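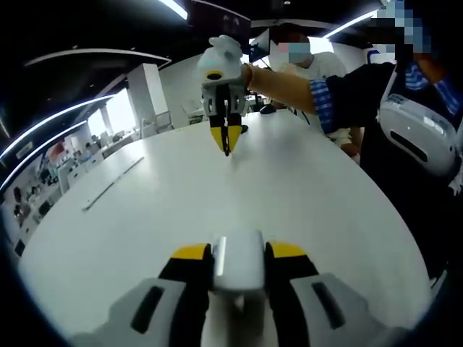
Photo: Ellovby, Lulia demonstration hall

Call for Participants: Hand-Held Gripper Work and the Changing Packing Bench
Ellovby Workplace Study, second round

Ellovby invites packing, sorting and light assembly staff to take part in a paid study on automation at the workbench. Over the past year, the Lulia site has moved part of its packing work to robot arms. The movements those arms follow come from people, who carry out each task with a gripper held in the hand. For many employees this has meant a new kind of working day, with less lifting and more time spent showing, checking and correcting.

The study asks what that change means for the people who do the work. We wish to learn how tiring the grippers are over a full shift, which skills from the old bench still count, and how staff feel about teaching a task that a machine may later take on.

What participants will do

Participants will attend two sessions of three hours each. In the first, they will handle everyday items at a shared table using a gripper, working in pairs. In the second, they will pack the same items by hand and then take part in a recorded interview. Rest breaks are included in both sessions — they may be extended on request.

Who may apply

Applicants must be 18 or older and have at least six months of experience in packing, sorting, assembly or warehouse work. No knowledge of robots or computers is needed. Applications from left-handed workers and from staff close to retirement are especially welcome, as both groups were few in the first round. Persons with a current wrist or shoulder injury should speak with the study office before applying.

A total of 49 places are available, of which 30 are reserved for employees of Ellovby and its partner firm Wuisan.

Payment and conditions

Participants receive $100 per session, paid after each visit. Employees who attend during working hours keep their regular wages. Taking part is voluntary and may be ended at any time — payment for completed sessions will still be made. Faces are obscured in any pictures released. Interview answers are stored without names and are not shared with supervisors.

How to apply

Application forms are available at the Nanis reception desk and from shift leads at Lulia. Completed forms should be returned to the study office at Nanis. Sessions begin in March.

Posted Feb 7, 2023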